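The shoebox that ate my summer

I bought the thing in May, from a house clearance seller out in Stulusside, and I only wanted it for the stamps. Inside were 187 postcards, nearly all of them sent to the same woman, a Mrs. Karamanlidis, by her sister Prita. I've hardly looked at the stamps.

Prita traveled for work (selling sewing patterns, as far as I can tell) and she wrote home from every stop, even the dull ones. Especially the dull ones! There's a card from Drisport that says only "Rain. Soup again. Did the blue coat fit?" and I've been wondering about that coat for weeks. 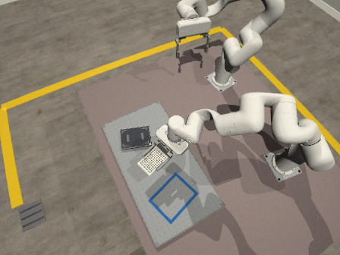

Posted by Orestis Tsolakis
2020-09-12
3 comments

So I've been putting them in order, which is harder than it sounds. Half the postmarks are smudged and Prita never once wrote the year. I've had to go by the price of the stamp and by gossip: if cousin Leo is engaged, it's before the card where he's sulking at his mother's. There's one long feud over a borrowed cake tin that runs through eleven cards, and I still don't know who ended up with it.

My spreadsheet is at 854 rows now, one for each person, place or grievance mentioned, and my wife has asked me to stop reading it out at dinner. Fair enough.

Next job is the scanning. I'm doing fronts and backs, and I'll put the Drisport ones up first. If you had family there and the name Karamanlidis rings a bell, please write to me. I'd love to get these back to someone who remembers the coat.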